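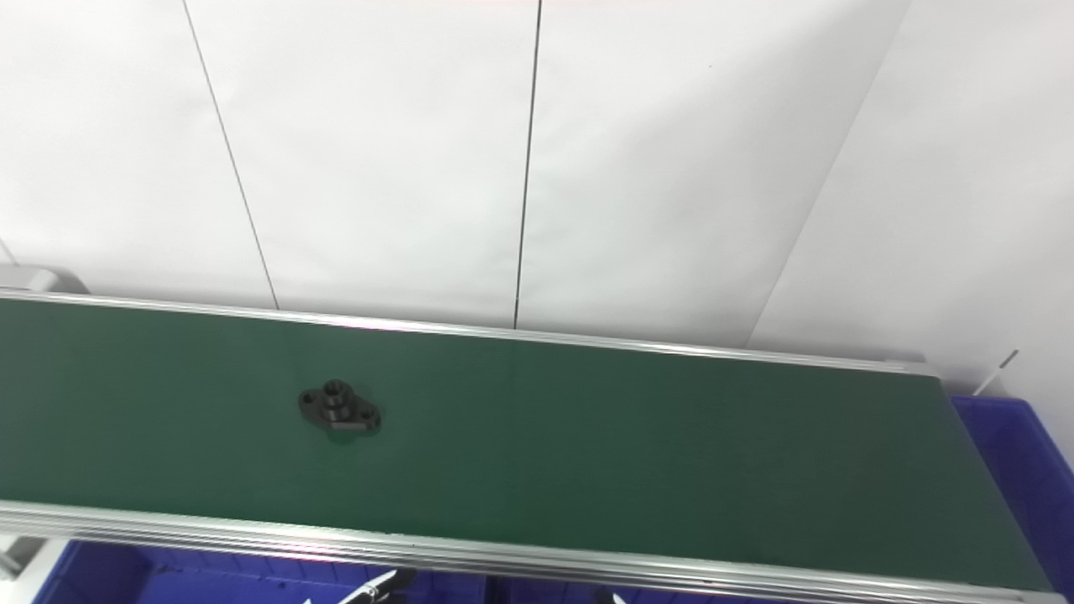
Forums > Grippers & End Effectors > Two-finger vs. vacuum for small flanged parts

Posted by Adi Goh, 30/07/2020

Hello everybody, and sorry in advance for the length of this one. I've been putting off writing it up until I had a fair number of picks on both grippers, and now I do. The job is a small black flanged fitting, two mounting holes, short boss in the middle, coming down a green belt one at a time. Pick it off the belt, drop it in a blue crate, go back for the next.

I ran 300 picks with the Prollness two-finger and 300 with the Charbonneau suction cup, same arm, same belt speed. The two-finger got 266. The cup got 200, which surprised me, as I'd been telling everyone here since December that vacuum was the way to go (I can hear some of you laughing already). I'm happy to be wrong, but I'd love to hear what you all would try next before I order anything.

beltline_bo
Thanks for taking the time, Adi, this is the kind of post I come here for. I can't say I'm shocked about the cup though. Where were you landing it? There's a hole right in the top of that boss, and a cup that's even a hair too wide or too narrow is going to leak all day long.

Adi Goh
On the boss, yes. I tried the flange too, but there's so little flat area between the boss and the mounting holes that I gave up on it pretty quickly.

marguerite_k
I'm going to disagree a little, in a friendly way! You compared a decent pair of fingers with the wrong cup. We run parts very much like yours at our Pultedport shop and we use two tiny cups, one on each side of the boss, on a little bracket my husband bent up in the garage. It took a few evenings to get right, but we hardly ever think about it now. I wouldn't write off vacuum on the strength of one cup.

beltline_bo
Two cups on a diamond-ish flange means you have to get the rotation dead on every time, and then you're leaning on the camera. With fingers you close on the boss and it's round, so who cares which way the part is turned?

marguerite_k
The camera has to find it anyway, Bo.

Adi Goh
You're both right as far as I'm concerned - most of my 34 misses with the fingers were the camera and had nothing to do with the grip. Black part, dark shadow right under the edge, and on the darker end of the belt the Clarnlow software kept adding the shadow to the outline. Then the fingers came down off center and tipped it over.

tall_pete
Move your pick point up the belt to where the light's better. Cost you nothing.

Adi Goh
Will do that first, Pete. And Marguerite, if you have a drawing of that bracket I'd be very glad to see it. I can get 3 of the small cups on loan.

marguerite_k
No drawing, just the bracket! I'll measure it up for you this weekend.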